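Duveter Household Phrase List

Duveter is a plain-text list of short household phrases in everyday American English, made for people who write beginner reading material. Each phrase comes with a level, a room and a sample sentence. The work started at the Trutcombe evening school, where Nerys Jenkins needed word lists that matched what her students say at home.

The bathroom set is the most complete. It covers washing, teeth, laundry and small repairs, with phrases such as "put the cap back on" and "we're out of toothpaste." 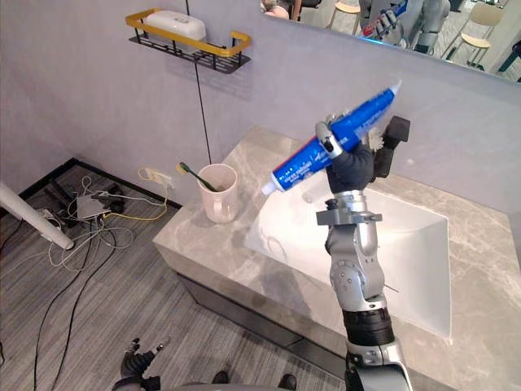 What is in the download

phrases.txt: one phrase per line, 200 lines
rooms.txt: room names and their short codes
sentences.txt: sample sentences in the same order as phrases.txt
changes.txt: notes on edits between versions

All files are UTF-8 with tabs between columns. There is no header row. Lines starting with a pound sign are comments and should be skipped.

Levels

Level 1 phrases use the present tense and common nouns. Level 2 adds the past tense and two-part verbs like "wipe down" and "run out." Level 3 is for idioms. King-fai Au checked the levels and moved 56 phrases, mostly from 1 to 2.
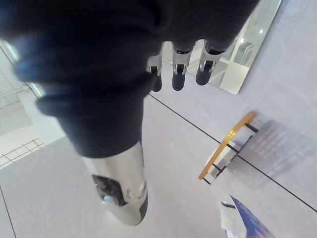 Reading time: 2 min

Known problems

The kitchen set leans toward baking. The garage set is thin and has no Level 3 phrases. Some sentences use "faucet" and others "tap"; we plan to settle on "faucet" in the next version. The room code for hallway was changed in April, so older scripts that look for HL will find nothing. Use HW.

Please don't use the list to place students in classes. The levels describe phrases and were never tested as a measure of a person's reading.

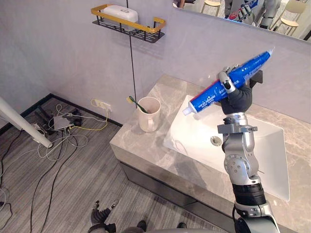 Placement needs a proper interview and a writing sample, and the list has neither.

Corrections

Send the line number, the phrase as it stands and your suggested wording to Nerys Jenkins. Spelling fixes go in right away. Changes of level wait for the next version.

License

Free to copy, print and adapt with credit to Duveter.

Last updated April 26, 2021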